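What the Pool Shop Learned From Its Returns Shelf

17/04/2024

The owner of Evanero, a small mail-order housewares shop, keeps a shelf of things people have sent back. There are colanders on it, drawer dividers, a dish rack and a stack of shower caddies. She looks at the shelf before she orders anything new.

"The website tells me what sells," she said. "The shelf tells me what I should have asked the supplier before I bought it."

She opened the shop 11 years ago in the front room of a rented house in Holtska. It moved to its present building on Prakunico Street after the second winter, when the boxes had filled the hallway. She has two employees and a catalog of 298 items, nearly all of them for kitchens, bathrooms and laundry rooms. She doesn't want the catalog to get much longer.

"Past 300 I stop knowing what each thing is like to use," she said. "Then I'm just reading the label to the customer over the phone."

Most of her returns come down to size. Customers measure the shelf and forget the door, or they measure the bottom of a bin and forget that the top is wider. She now lists both measurements for every container she sells.
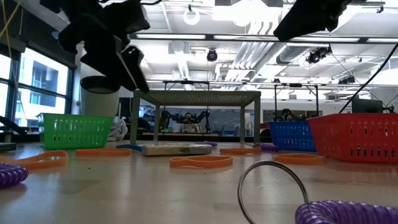
Storage bins and baskets are the part of the business she talks about most. They are cheap to buy and expensive to ship, and people have strong feelings about them. She prefers open sides for anything that goes in a pantry or under a sink, where air needs to move and a spill needs to be seen. A green basket with rows of small slots and a flared rim, she said, is a fair example of the type: the rim gives you something to grip, but it also takes up shelf width, and that is the measurement people leave out. Solid bins she recommends for flour, pet food and anything with small pieces.

Asked about color, she shrugged. She used to stock only white and gray, and customers kept asking for something brighter so that each person in the house could have their own. She tried it in January and reordered twice.

"I thought bright plastic looked like a classroom," she said. "My customers have kids. They wanted it to look like a classroom." 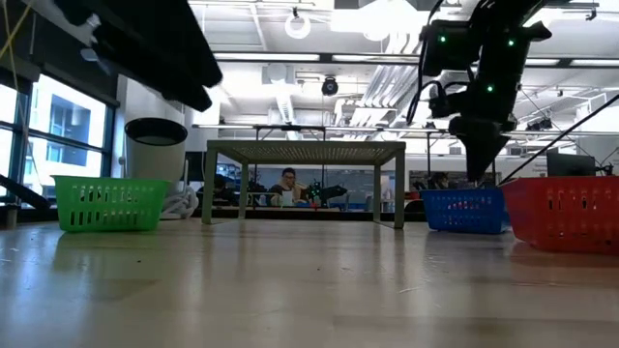

The reorders came from Sikora, a supplier she has used from the start. She visits once a year and asks for samples before every new line. Each sample goes home with her or one of the employees for 3 weeks, and whoever takes it has to use it every day. She writes down what they say on index cards and files them by supplier.

A dish rack failed that test last year. It looked fine and held plenty, but the tray underneath had to be lifted out from the back, where the wall was. She passed on it. Another shop in town took it, and she said she has no idea how it did there.

She is now looking at hampers. The first two samples are in her own laundry room, and she has already made a note about the lid on one of them.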